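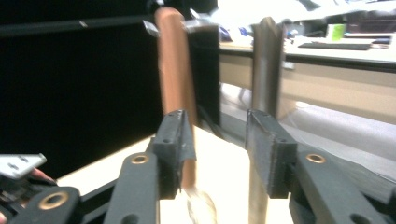
From: Roy Dawber
To: nel-desks
Date: October 16, 2019
Subject: Re: [nel-desks] Upright things, and what to stand them in

Priit Jõgi wrote:

> I have read the thread on pen storage (digest 147, if anyone wants to
> suffer) and I still don't know what to do. I moved into the corner desk
> at Odgate in March and everything on it that ought to be upright is lying
> down. Pens, ruler, the good propelling pencil, a paintbrush I use for
> dusting the keyboard. They roll. The ruler doesn't roll but it hides.
>
> So far I have tried a mug (fell over), a jam jar (rattled) and a drawer
> (never saw any of it again). Somebody told me to get a proper stand with a
> round metal base. Are these any good, or are they something people buy for
> other people at Christmas? And does the table matter? Mine is that pale
> stuff with a wood pattern on it and I'd sooner not scratch it in my first
> year.
>
> Priit

Priit,

I have been dealing with this same problem for longer than you've had your desk, with results you can judge from the fact that I am still reading the thread.

First, the mug. A mug is fine until you put a long ruler in it. Then all the weight is up in the air and on one side, and over it goes the next time you reach for the phone. If you must use a mug, put the long flat things at the back and the fat pens at the front, and accept that you will need the ruler when your hands are full. I used an Osari beaker for a while, which is a mug that costs more and has no handle.

The jam jar rattles because it's glass and your pens are hard. A folded bit of felt in the bottom cures it. It also collects every crumb of pencil lead you have ever produced, so you'll want a dark felt, or low standards.

On the drawer I have nothing to offer. I lost a stapler in mine.

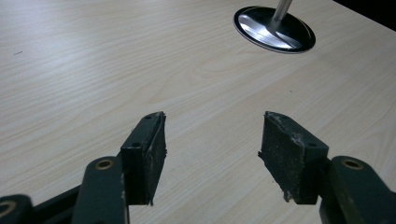

Now, the round base. Yes, get one, but look at the width and the weight before you look at the finish. Mine is 160 mm across and you can knock it with an elbow and it just sulks. The one I had before that was much narrower, very handsome, and went over whenever somebody shut the door. A single pole up the middle is all you need, and whatever you hang or clip to it should be kept close in. If you load up one side you've built the mug again, at greater expense.

As for the shiny ones, they are lovely for a day. After that you'll have fingerprints, and on a bright afternoon a blob of glare exactly where you don't want it. A brushed pole hides a lot more. I do like a polished base, I admit, but I've moved mine to the back of the table where I can admire it without having to squint.

Does the table matter? A bit. The printed wood patterns are tougher than they look and mostly forgive you, but grit under a metal edge will mark anything. Wipe the table, wipe the underside of the base, and lift it when you want to move it. Don't slide it. I say this as the owner of a long curved scratch which visitors take for part of the grain, and I've never put them right. If your base has a rim of rubber or something similar, check that it goes all the way round. The Gorier one I bought had a gap of 41 mm in it, at the one point where it mattered.

Other things I'd do, in the order I'd do them:

Clear the whole table. Everything off, including the cup. Then put back only what you've picked up in the last week. You will cheat and put back the good propelling pencil as well. Fine.

Sort what's left by whether it has a clip. Anything with a clip can hang on the edge of something, and it takes up no room that way. Anything without one has to stand in a hole.

Keep flat things away from round things. A ruler in among pens works its way to the outside and then leans on them, like a man at a bar.

Leave a patch of bare table in front of you, big enough for a sheet of paper and both forearms. This is the hard part. Mine lasts until the post comes.

The paintbrush for the keyboard is a good idea and I have stolen it. Store it bristles up, though. I did the other thing with a glue brush once and it has pointed left ever since.

If you're passing Odgate's back stairs, there are 2 old stands on the shelf by the coats, both with round bases, one of them with a wobble. Try the other one for a week before you spend anything. If you can't tell which is which, put the ruler in it and stand back.

Roy

--
nel-desks mailing list
To leave the list, send a message with the single word "unsubscribe" in the subject line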